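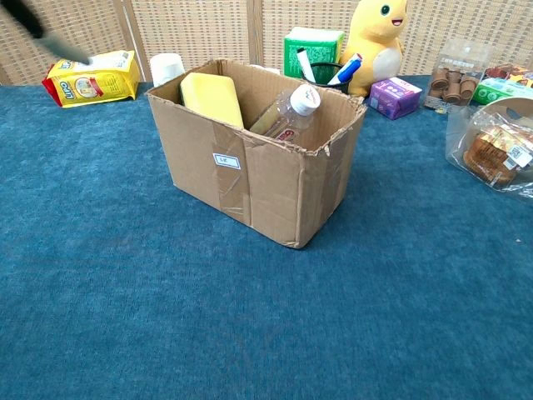
Cardboard box with sponge and bottle.

03/06/2018
Minutes taken by Helju Rimkutė

Nerley Football Club, general meeting, held in the clubrooms.

Present: Farzana Gondal (chair), Jenő Takács (senior coach), Marcus Quintanilla, Dean Clegg, Helju Rimkutė. Previous minutes accepted, with the spelling of Csizmadia corrected in two places.

1. Senior squad
Jenő reported that he has 21 players registered and expects to carry most of them into the second half of the season. Marcus asked how many had trained in the last fortnight. Jenő said attendance was "fair for winter". Marcus asked for the sheet. Jenő will bring it next time.

Dean wanted it recorded that we heard the same forecast last year and finished the season borrowing from the reserves. So recorded.

2. Striker on trial from Clukanance
Jenő would like to sign the Clukanance forward before the window shuts. He has played two trial matches and scored in one of them, from a penalty. Farzana asked whether anyone besides Jenő had watched both. Dean saw the second and thought the lad was quick but lost interest once we went behind. Jenő disagreed and said the service to him was poor.

Clukanance want a fee in instalments. Their letter doesn't say what happens if he is injured — Marcus has read it several times and still can't find it. No decision until that is answered in writing.

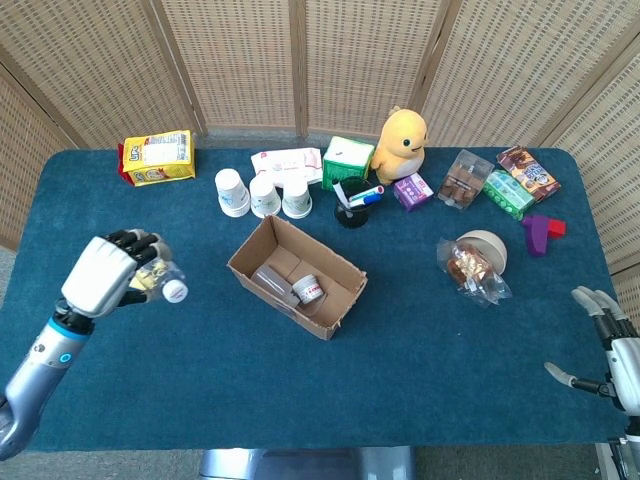
3. Pollent sponsorship
Pollent have offered to put their name on the home shirt. Their letter promises "up to 36" replacement shirts a season, and Marcus pointed out that none would also satisfy that wording. Farzana agreed it was loose but felt the offer was better than a bare shirt. Dean asked why the away kit was left out. Not known.

Farzana to ask Pollent for a firm number and a payment date. Helju to find the old shirt agreement, if we kept it.

4. Csizmadia Cup
The draw puts us away in the first round in September. Jenő believes we can win the thing. The meeting noted his confidence. Travel costs were not available, so Dean's motion to hire a coach was held over.

5. Other business
The centre circle is being repainted again. Marcus asked who had authorised it and got no clear answer.

Meeting closed. Next date to be advised by Farzana.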